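Dice Day at Hunton

The open day at Hunton drew 106 visitors on 25 August 2024, most of whom had been promised robots and were first handed a parking map. I was given a name badge with someone else's name on it and sent to the simulation room.

On the big screen was Breva, a pair of black robot arms that exist only in software. They share a rendered table with a soda can and a couple of brown dice, and one arm had its fingers down at a die.

"Six months of work," said Xóchitl Olvera, who runs the project. A boy near the front asked if it could roll a double.
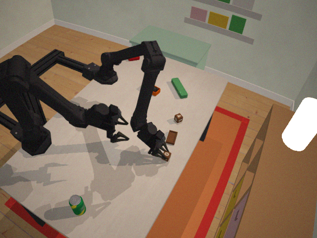

The slow part

Breva moves like a man carrying soup. Olvera's team has run the dice task 645 times since February, and she talks about run nine the way other people talk about a bad vacation. Visitación Arroyo, at the keyboard, switched views for us and kept her eye on the gripper. The crowd leaned in. I leaned in too, toward a cube that wasn't there.

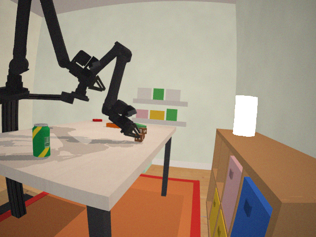

Breva's fingertips at the side of a die, with the second arm's gripper empty over the table.

Lunch was sandwiches, served by hand. Hunton opens its doors again in February.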